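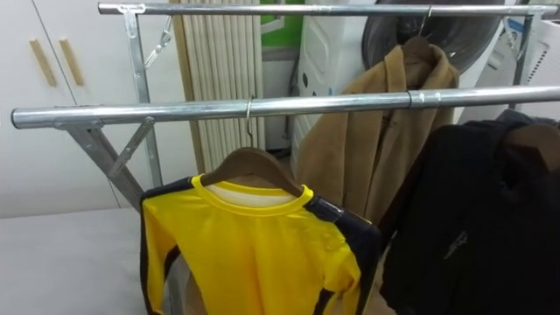 Chrome-coloured garment rail, front and rear poles

Jirent 79 film scanning mask set

I started selling these because I needed one myself. I shoot mostly medium format black and white, landscapes and a bit of coast, and for years I scanned my negatives with a lightbox, a macro lens and a bit of cut-up mount board. It worked, sort of. The film bowed in the middle, the corners went soft, and every few shots there was a bright flare creeping in from the edge of the lightbox. I'd blame the lens, then the tripod, then the weather.

The Jirent 79 is the holder that stopped me blaming things. It's a flat base with a channel for the film, a lid that closes down on magnets, and three masks that drop in between the two. You slide the strip in from the left, nudge it along until the picture lines up, take your shot, nudge again. Once you've got the hang of it a whole roll goes through before the kettle's boiled (I make a lot of tea when I'm scanning, so I've had plenty of practice).

What you get

Base and lid, matt black inside and out
Mask for 35mm
Mask for 6x6
Mask for 6x7
Four stick-on feet
A drawstring bag, a bit small if I'm being picky, but everything goes in if you put the lid in first

The masks are cut slightly oversize so you can keep the rebate in your scan if you like that black border. I do! My friend Shuk-fan Chien thinks it's an affectation and crops hers off, and you can do that too.

Will it work with my lightbox?

If the lit area is at least 102 mm across, yes. Smaller panels will do for 35mm but you'll see the light dropping away at the sides with 6x7. I use mine on a Govside panel, the plain one with the single brightness button, and leave it turned right up. The feet lift the base a few millimetres off the glass, and that's enough to throw any dust on the panel out of focus. Please don't leave them off. I did that for my first week and spent Sunday evening cloning out specks.

Curly film

Mavirix film comes off the reel like a spring, at least when I dry it, and it's the stuff I get asked about most. The lid holds down all but the very worst of it. If yours is curling across the width as well as along the length, leave the strips under a heavy book overnight and try again. Hadi Rizk, who prints for a living and has tested every version of this thing for me, cuts his into threes and says he hasn't had a soft corner yet. Single cut frames are trickier - they'll go in, but you have to chase them about with a cotton bud, and I wouldn't want to do a boxful that way.

Mounted slides

Not with this one, sorry. I'm working on a slide insert with Tang, who cut the masks, and I'd like to have it in the shop by July. It'll fit the same base, so you won't need to buy the whole lot again.

Looking after it

A blower is all it wants most of the time. If the channel gets grubby, wipe it with a dry microfibre cloth. Go easy on the solvents, as film cleaner left sitting on the black finish will dull it. Keep the magnets away from bank cards and the like.

Delivery and returns

I pack everything myself and post it on the next working day. You've got thirty days to send it back if you don't get on with it, and you can scan a few rolls first, I don't mind. If a mask gets bent or lost, drop me a line with the size and I'll sell you a single one. Spare lids are out of stock at the moment.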